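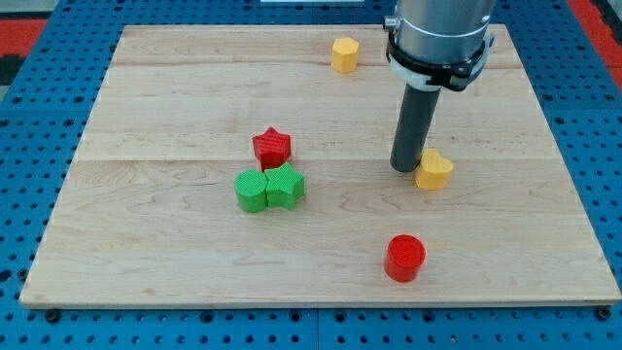

Chapter 6
Pushing Things Around: From Words to Waypoints

I once lost most of the month of May to a single sentence. The sentence was "push the red star over to the green star," and the arm I was working with did something different nearly every time I typed it. Sometimes it went for the wrong red block. Sometimes it picked the right one and shoved it from the wrong side, so the star slid off toward the edge of the board. A couple of times it drove up to the star, stopped just short, and sat there looking (I swear) pleased with itself.

I'm telling you this because you are about to write the same software, and I want you to feel better about your own May.

So far in this book we've kept the arm away from objects. In Chapter 3 you wrote the joint controller, and after that you got the tip of the tool to follow a line in space without wobbling. Nice work, and I mean it! But a tip that follows a line in empty air doesn't have to deal with the world answering back. Now it does. We're going to put a plain rod on the arm, set colored plastic blocks on a wooden board, and move them by pushing.

Why pushing and not grasping? Partly I'm lazy. With a rod there's no opening width to plan, no closing force, no dropped parts to chase across the lab. The tool is a point that moves in two dimensions, held at a constant height just over the wood. What's left over is the interesting stuff, and there's plenty of it.

6.1 What the program has to know

Let's start with the command. We'll use a small language called Jullano, which Tolera Araya wrote for his own students and was kind enough to let me borrow. It has a handful of verbs and a way to name a block by color, by shape, or by both. "Push yellow heart left" is a legal sentence. So is "push red to green star," and that one should make you nervous, because if the board has a red star and a red cylinder on it, "red" could mean either of them.

You have a choice to make at this point. Your parser can refuse the sentence, or ask, or guess. My first version guessed (it took whichever match was closest to the tip) and I've regretted it ever since. In the exercises you'll build the version that asks.

Next, perception. The camera gives you pixels and the planner wants a list: this color, this shape, this position, this heading. Color is the easy part under good, even light. Shape is harder than you'd think. A cylinder seen at an angle has a round top and a smooth side, and a hexagonal prism has flat sides, but give the hexagon a bit of blur and your classifier will happily call it a cylinder. My labeled set for this chapter has 366 frames in it, and that confusion was the most common mistake my first model made on them.

Touching blocks are the other headache. Push a red star up against a green star, with a green cylinder beside it, and two of the three share a color. A segmenter that works on color alone will hand you one odd green blob. We'll split it using outlines in Section 6.3.

6.2 Where the tip goes first

Suppose perception is perfect. (Enjoy it, it won't last.) The target is the heart and you want it to travel right. The tip has to come in from the left, which means it has to get to the left side without knocking into anything on the way. So every push is really two plans: an approach, where touching a block is a failure, and a contact stroke, where not touching it is a failure. I keep these as separate states in the code, with separate checks, and I'd urge you to do the same. My pleased-with-itself arm was stuck between the two. The approach had ended, the tip was nearly at the block, and my contact test said "close enough."

Then there's friction. Push a cylinder a little off center and it slides off to one side of the rod. Push a star in the notch between two points and it's wonderfully stable, but push it on a point and it spins. The board matters too. Mine is made of planks, and I spent an embarrassing evening tuning gains before I tested whether blocks moved the same way along a seam as across it.

The fix for nearly all of this is short strokes. Move a little, look again, replan. The Skiltholm simulator that goes with this book runs that loop for you in its demo mode, and you should watch it for a while before you write a line of your own. Try setting the stroke length to something silly and see how soon it loses a block.

Before you go on, get the simulator running and load the board called Momari. Type a push command for a block with plenty of bare wood around it, then one for a block in a cluster. Keep both logs. We'll open them up in the next section, starting with the approach.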